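When my niece asked me how to plan drinks for her first big backyard party, I started writing her an email, and by the time I'd gotten to the part about ice I had four screens of it. So I've tidied it up and put it here, where the rest of you can use it too. It's a guide to working out how much to buy, how to get it cold and keep it cold, and how to set up a drinks table that won't need you standing behind it all afternoon.

I've done this for family reunions, two graduations, a retirement, and the Avcombe street supper, which I helped with again this summer and which is where most of my strong opinions come from. Your party is probably smaller than that one. The method is the same.

## Start with people and hours

Before you write a single thing on a shopping list, you want two facts: how many people are coming, and how long they'll stay. Everybody remembers the first and forgets the second. A two-hour birthday lunch and a six-hour cookout with the same guest list are completely different shopping trips.

My rule is two drinks per person for the first hour and one for every hour after that. So if you have 30 people coming for three hours, that's:

- First hour: 30 × 2 = 60
- Second hour: 30
- Third hour: 30
- Total: 120 drinks

Water counts as a drink in this math. I say so because Osaze Olatunji, who ran the drinks with me at Avcombe, left it out the first year, and we wound up with cases of bottled water stacked in his garage until December. He still brings it up, and to be fair to him, I was the one who'd told him to do the sum.

If the day is going to be hot, add another half of your total again, and make all of that extra water. In cool weather I leave the number alone and put on a big pot of something warm.

## Split the total

Once you have the total, you divide it up. For a mixed crowd with kids, parents and grandparents, I go with:

| What | Share of total | For 120 drinks |
|---|---|---|
| Water, still and sparkling | 40% | 48 |
| Soda and canned drinks | 30% | 36 |
| Iced tea, lemonade, juice | 20% | 24 |
| Anything special | 10% | 12 |

"Special" is whatever your crowd likes that the store doesn't put in the front display. For us that's a ginger drink Omolara Oyelaran makes in an enormous stockpot, and there is never a drop of it left. (If you have somebody like Omolara in your life, give her a bigger share of the table and cut the soda down. I mean it!)

I've left beer and wine out of the table. If you're serving them, work out your adults separately, take the soda share down a little, and keep the water exactly where it is.

## Ask before you buy

This is a small step and I skipped it for years. When you send the invitation, ask one question: "Is there anything you always drink?" Most people won't answer. The ones who do will save you a good deal of money, for the simple reason that you'll stop guessing.

You'll also hear about the things you need to know, such as who is off sugar and who can't have caffeine. Write the names down next to the drinks so you remember who the two bottles of tonic are for. My sister-in-law Esther Nyamweya keeps hers on an index card taped inside the pantry door, and she's been adding to that same card for so long that some of the kids on it have kids.

## Get things cold the day before

A refrigerator takes much longer to chill a case of cans than you'd think, and it takes longer still when it's packed full, with no air moving between things. Put canned drinks in the night before. If you only remember on the morning of the party, don't panic, just go straight to ice water.

Ice water is the quickest way I know to chill a lot of cans at once:

1. Put the cans in the cooler first, standing up.
2. Pour ice over them until it comes up past the shoulders of the cans.
3. Add cold tap water until the ice just starts to float.
4. Throw in a good handful of salt if you're in a hurry.
5. Close the lid and leave it alone for half an hour. Give everything a stir when you come back.

The water matters more than people believe. Ice by itself only touches a can in a few spots, and the rest is air. Once there's water in there, the whole can is sitting in the cold. Rinse the salty ones before you hand them around, or your guests will get a surprise at the first sip.

Please don't put cans in the freezer to speed things up. You will forget one. I've scrubbed frozen cola off a bag of peas, and it took the better part of an evening.

## How much ice

More than you think, is the short answer. I plan on a pound and a half per person when the drinks are already cold, and two pounds when they aren't. For 30 people with cold drinks, that's 45 pounds. Add a separate bag for putting in cups, and keep it in its own cooler with a scoop. Hands have been in the other one all day, and you don't want that ice in your lemonade.

Buy it as late as you can manage. If your store runs out of ice on holiday weekends, as the Delado near us does every single time, pick it up the night before and leave it in the bags inside a cooler, wrapped in an old blanket. It'll lose a bit, but it'll be there.

## Set up the table

Put the drinks well away from the food. If they're side by side, you'll have one long line that doesn't move, and the person who only wants a glass of water has to wait behind someone choosing a bun. I like the far corner of the yard, in the shade, with the trash and recycling right next to it.

Go from left to right in the order people need things: cups, then ice, then drinks, then napkins. Don't put everything out at once. A few of each kind on the table and the rest in the cooler underneath is plenty, and it's much easier to see what's running low. 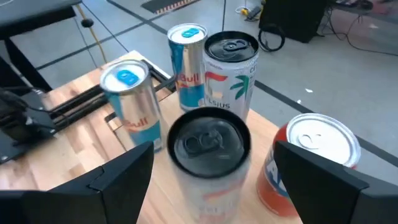
Keep anything with a lot of caffeine at the grown-ups' end, and up high if there are small children about. Kids go for bright cans without reading a word on them, and you don't want to be the host who sent a seven-year-old home wide awake. I put juice boxes and water in a low tub where the little ones can reach it themselves, and they're usually so pleased with having their own tub that they leave the rest alone.

A strip of masking tape and a marker will do for labels. Anything in a pitcher needs one, even if it seems obvious to you. Lemonade and margaritas look an awful lot alike from across a yard.

If your table is wood and you care about it, put a cloth or a couple of trays down first. Cold cans sweat, and the rings are a nuisance to get out afterward. Aatos Honkanen lent us a very nice table once and I've felt bad about it ever since. He says he doesn't mind.

## While the party's going

Ask one person to look in on the table every hour or so, and let it be someone other than you. It's a good job for a teenager. Fatima Oyelaran did it for us at thirteen and took it very seriously, with a dish towel over her shoulder and everything. All they have to do is:

- bring more drinks up from the cooler
- drain a little water if the ice has nearly gone, and top it up
- wipe the table
- swap the recycling bag before it overflows

Mixed drinks in pitchers should be made in small batches. A pitcher that has been out in the sun for two hours is half melted ice, and you'll pour most of it on the grass.

## Afterward

Count what's left before you put it away, and write it down with the number of guests. It takes five minutes and you will not want to do it, but next year you'll be so glad. Unopened cans can be dried off and kept somewhere cool. Many stores will take back full cases that haven't been chilled, so hold on to the receipt and leave your last case or two indoors until you're sure you need them.

Leave the cooler open to dry overnight with the drain plug out. If it smells, wipe it down with baking soda and water, rinse, and let it dry again before you close the lid.

For a bigger crowd, the same math works up to 100 guests or so – past that I'd set up two tables and split everything in half, down to the napkins. If you try Omolara's ginger drink, she says to peel the ginger with a spoon and to make it the day before, and I'll post the full recipe once I've persuaded her to measure something.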